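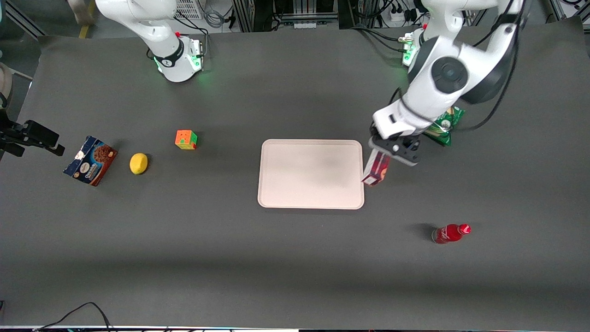 A red box at the rim of the tray; the cube, lemon, cookies and bottle are still on the table.

Putting the shopping away is still a hard job for a machine

The usual test of a household robot is a table, a tray and a handful of shopping. I have sat through many of these tests and run a fair number, and my view is that they are good tests badly reported. The figure given is the share of items that ended up in the tray. What a household or a packing bench needs to know is how often a person had to walk over and put something right, and that figure is seldom given at all.

Take the trial we ran at Skovovbridge in June. The job was to clear mixed goods from a table into a tray, one at a time, with two arms sharing the table and a parallel gripper on each. We logged 300 picks. In 17 of them a person had to step in. That is a success rate of a little over 94 per cent, and it was received warmly by everyone who saw it on a slide.

Now put it in a kitchen. A weekly shop in my house is perhaps 60 items. At the same rate the machine needs help three or four times before the bags are empty, and each time it needs help somebody has to notice, come in from the next room, work out what state it is in, move the item and restart it. We timed the restarts too. The median was well over a minute. An adult can put away several tins in that minute, so the saving on the easy items is largely spent on the hard ones.

Nor are the failures spread evenly. A rigid object with flat, parallel sides suits two flat fingers. A cube is close to the ideal case, provided the wrist is turned to match its faces. Closing on the corners rotates it, which may be harmless or may send it off across the table.

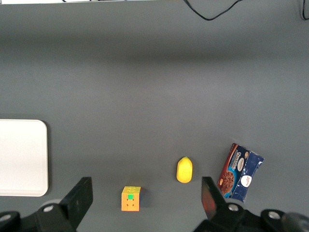 Rounded goods are the next step up. The contact patch is small, the fingers must close across the widest part, and if they close above it the object is squeezed downwards and out. A vision system that finds the centre of an object's outline will do well enough on lemons and onions. It will do less well on a pear.

Flexible packets are worse, and they make up a large share of what people buy. The outline changes each time the packet is touched. Its contents move about inside. The film creases and throws highlights, which upset depth estimates, and the best place to take hold is often a sealed edge only a few millimetres proud of the surface. People deal with this by feel. They pinch, sense that they have only film between the fingers, and pinch again deeper, all inside half a second and without looking. A gripper that reports only its opening width and motor current cannot easily tell a good pinch from a poor one. Our worst results were on packets, and no amount of extra training on cubes would have changed them.

Cartons look simple and come somewhere in between. A full carton is stiff along its edges and soft in the middle of its panels. Grip force set for a glass bottle will bow the panels in; grip force set for the carton will let the bottle slip. The planner therefore has to know, or guess, what it is holding before it has held it. Lukell, who supplied our fingers, suggest a single compromise setting. We tried it, and it was a compromise. 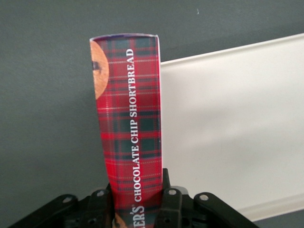

Then there is the matter of setting down. Most published work stops at the grasp, and I think this is where the field flatters itself most. A tall item held near its base has a long way to swing, and it must clear the rim of whatever it is going into. It must also be released without toppling, or laid down on purpose, and the next item has to go beside it. By the fifth or sixth item the free space in the tray is an awkward shape. Of our 17 interventions, 11 came after a sound grasp.

The case for the other side deserves stating. Domański's group argues that a slow machine working at night need not match a person's pace, and I accept that. A dishwasher is far slower than I am and I would not give it up. But a dishwasher finishes. It does not stop at 3 in the morning with a bag of crisps wedged against a wall and wait for breakfast. Unattended running makes speed matter less and makes recovery matter much more.

The shop floor is a kinder place. At Nutura, where I spent part of last year, the packing line handles a known list of goods that arrive the same way up, and a person is already standing within reach of four stations. One stop in every 20 picks would be too many even there, but one in 700 would be quite acceptable, and on rigid cartons it is within sight. I would put money into that today.

For the home I would wait. I would also ask anyone selling such a machine for three numbers: the mean number of picks between interventions, the time taken to recover from each, and the share of the goods that were soft. If the third is missing, the first two mean very little.

214 shares
4 comments

Ernő Kozma
Agree on placement. We found the same with crockery — the grasp was fine and the rack was the problem. Did you count a dropped item the robot picked up again by itself as a failure?

Author
No. If it recovered without help it counted as a success. I should have said so in the text.

benchfitter
Suction solves your packets. Been using cups on film bags for years.

marrow_and_sons
Suction on a half-empty bag of frozen peas? Good luck with that. Fair point about the dishwasher though.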